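Practicing in a Simulator Before You Build: Setting Up a Wrist View for a Home Arm

By the Hirico bench notes desk — January
9 min read

If you have read the earlier parts of this build you know that the Honkanen arm has been sitting on the end of my workbench for quite a while now, bolted down, wired up and mostly waiting on me. I kept putting off the software side (there was always one more bracket to sand), and then one Saturday I finally sat down, made a big pot of coffee and built the simulated version. I am so glad I did! This part walks you through the same thing, from a blank project to a gripper you can drive around with the keyboard, looking out from the wrist.

You don't need a fancy computer for this. Mine lives under the bench in the shared workshop and its fan is full of sawdust. You do need the Wusier simulator installed, the arm model from part 4, and a bit of patience with menus.

Step 1. Load the arm and give it a room

Open a new project and bring in the arm model first, before any furniture. I did it the other way around the first time and spent an evening with the base sunk into a tabletop. Once the arm is standing where you want it, add a room from the starter set. Pick one with some pattern and some woodwork in it. Plain walls are restful, but when the view swings around you want something to tell you which way you have turned.

Then add something to pick up. Blocks are the usual choice and they are a fine choice, but I have a soft spot for awkward things, so I went for paper clips linked into a chain. Thin wire is a hard test for a simulator. The loops overlap, they have hardly any thickness, and the contact settings that work nicely on a cube may not do at all here. If your parts start to jitter or slide through each other, make the physics time step smaller before you touch anything else, and then try again with the fingers closing slowly.
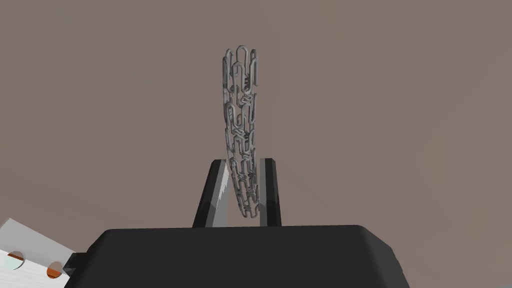
One reader wrote in after the last part to ask whether all this was worth the trouble for a hobby arm, when you could just as well power up the real one and see what it does. Fair question, and I went back and forth on it myself. My answer is that I have already stripped one set of gears by being impatient, and replacement gears cost me 19 dollars plus the wait for the mail. A mistake in the simulator costs me a click on Reset.

Step 2. Attach the camera to the wrist

In the parts tree, find the last link before the gripper and add a camera as a child of that link. Please do check that it is a child of the link and not of the room, or the arm will wander off and leave your view behind. Set it a little way back from the fingers and aim it along them. You want to see both fingertips and a fair bit of whatever is past them.

Next, open the gripper all the way and look at what you have. With the fingers wide apart, the gap should sit comfortably inside the view with room on both sides. If one finger fills half the picture, slide the camera sideways in small nudges. Don't worry if the walls and windows look tipped over while you do this. The camera turns with the wrist, so a tilted wrist gives you a tilted room, and you get used to it faster than you would think. 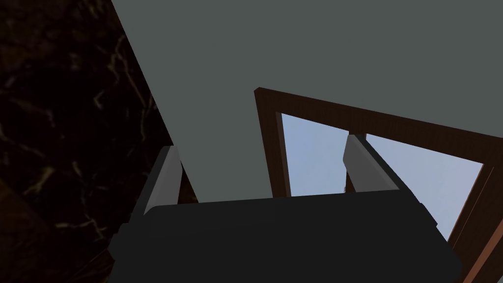 Dukico left a comment on the draft of this page: try locking the wrist roll while you are learning the keys, then unlock it once you can reach a spot without thinking. I tried it that same evening and it helped a great deal, so I have added it here as a proper part of the step. The lock is under Joints, in the drop-down next to the roll angle.

Step 3. Learn the keys slowly

Set the speed slider low — lower than feels sensible — and just move around for a while with the gripper open. Go toward a wall and back off. Swing past a window and come back to where you began. I like to pick one edge in the room, a door frame or a window rail, and practice bringing it to the same place between the fingers from different starting points. It is dull work, I won't pretend otherwise, but it is the same kind of dull as learning to parallel park.

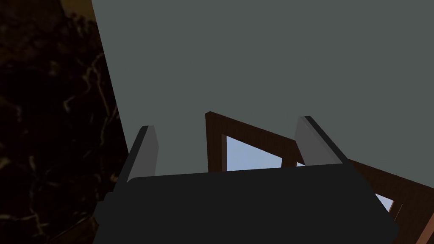
When you can do that without looking down at the keyboard, bump the speed up a notch and do it again. Save the project at this point under a new name. I called mine wrist_326 after the shelf number where the arm's box lives, and I have gone back to it more times than I can count after spoiling something in the settings.

One last thing before you close up for the night: write your camera offset on a piece of masking tape and stick it to the real arm's base. You will want those numbers when you print the camera mount in the next part, and you will not remember them.

Related
Honkanen arm, part 4: importing the model
Stripped gears and how to swap them
Printing a camera mount that doesn't wobble
Taming cable snags at the elbow
Workshop shelf labels that stay put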